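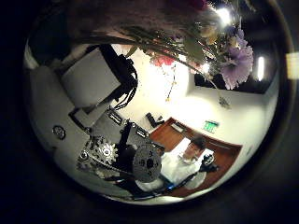
Wrist camera view, bouquet task, gripper in the lower part of the picture.

Etis bouquet set: data card and equipment plan

Maintained by Endang Tjoa. Last edited 20 May 2025.

What this is

Etis is a small set of wrist-camera recordings of a robot handling a bouquet. It was put together to help us decide what to buy before the larger Dinda collection. The set holds 173 episodes. The second half of this card is the equipment plan, kept here so that the costs and the footage they came from stay in one place.

Contents

Each episode has a video from the wrist camera, the joint positions and a short text label. The lens is very wide, so walls and desk edges come out curved. We have not corrected this. If your training code expects a flat picture, you will need to do the correction yourself and budget some time for it.

People and parts of the room are visible in some of the footage. Please do not crop and repost stills outside the project.

What the recordings told us about spending

The flowers are the hard part. Petals and thin leaves hide one another, and the green wrapping is shiny enough to show highlights under the ceiling lights. A second fixed camera would help more than a better wrist camera, and it is the cheaper of the two.

Cables take up more of the view than we had planned for. Money for clips and sleeving should go in the first order — we left it out in January and had to raise a separate request.
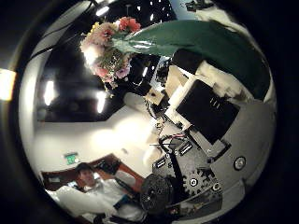 Equipment plan

Gripper spares: two sets, quoted by Brondetti. Order both together, as carriage is charged per delivery.
Fixed camera and stand: one, quoted by Petrauskas. The stand is listed separately on their form.
Cable clips and sleeving: one mixed box.
Bouquets: 15, artificial, in mixed colours. Buy from one batch if possible.
Diffusers for the lights: hold until the fixed camera has been tried.

Spares come out of the running budget and everything else out of capital. Prices are in the shared sheet and are not repeated here, as they change. 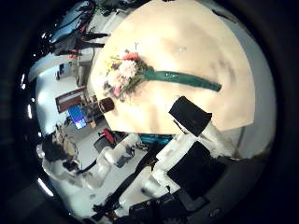

Artificial bouquet on the cream tabletop, with the right hand at the front edge.

Still to settle

Whether the table stays as it is. A matt cover costs little, but it would make new episodes look different from the old ones.
Who signs for the Brondetti order if it goes over the limit for a single purchase.
Storage for Dinda. The present disk will not hold it, and the quote for a larger one has not come back.

Send corrections to Endang Tjoa, with the episode number if there is one.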